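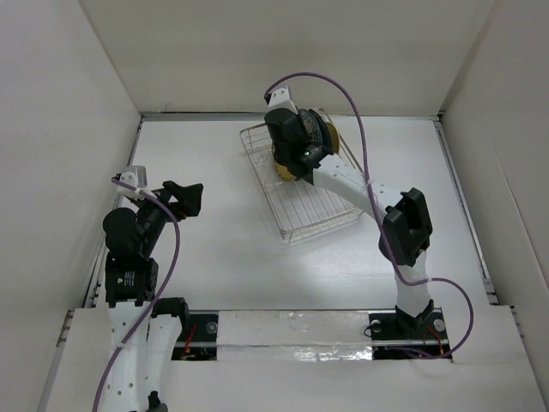

Questions we get about the Gimdale 200 canister filter, in the order they tend to turn up in our inbox. If yours is missing, write to us and it may end up here, tidied up a bit.

**Does the Gimdale come with media?**

Yes. You get two coarse sponges, one fine pad and a bag of ceramic rings. Carbon is sold separately, and most planted tanks do fine without it.

**What does the 200 mean?**

It's the largest tank we'd put it on, in litres. The number on the competitor's box usually means litres per hour with no media, no hose and a following wind. If you have a messy fish (goldfish owners, hello), go up a size.

**Can I run it on a smaller tank?**

Down to 60 litres or so, with the tap on the outlet turned partway. Never throttle the inlet. Bettas dislike the current at full flow and will sulk behind the heater.

**Is the spray bar included?**

Yes, along with the intake strainer, both taps and 2 metres of grey hose. The spray bar comes in three pieces that push together. They are meant to be tight. Warm water helps; swearing is optional.

**Will the hose fit my old Jarstead fittings?**

The Jarstead fittings are a slightly bigger bore. People do force it, and then people write to us about their carpet. Buy the adaptor.

**Does the filter have to sit below the tank?**

Yes. It relies on gravity to fill, so the top of the canister should be at least 20 centimetres below the waterline. Beside the tank on the same shelf won't work, however nice it looks there.

**It's humming. Is that normal?**

A low hum, yes. A rattle for the first day is trapped air, and you can rock the canister gently to let it out. If it's still rattling after that, unplug it and check the impeller for grit or a snail. It's a snail more often than you'd think.

**How often should I clean it?**

Every couple of months, or when the flow drops. Rinse the sponges in a bucket of old tank water. Please don't put them under the kitchen tap, and please don't put the rings in the dishwasher — we have had that email twice.

**Can I use it for saltwater?**

The motor will cope, but we don't recommend it for reef tanks. For a fish-only marine setup, rinse the seals in fresh water at every clean and expect to replace them sooner.

**Where do I find the part number for a new O-ring?**

On the underside of the motor head. For the current model it's 1865. Put a smear of silicone grease on the new one before you close the lid. Petroleum jelly will ruin it, slowly and then all at once.

**Is the cabinet in your listing included?**

No. That's the Drunwood stand, sold separately in white or walnut colour. The fish aren't included either.

**What about warranty?**

Two years on the motor, one on everything else, excluding sponges. Keep your receipt. Claims go through Godinho, our repair centre, and they'll want the canister drained before you post it. They feel quite strongly about the draining.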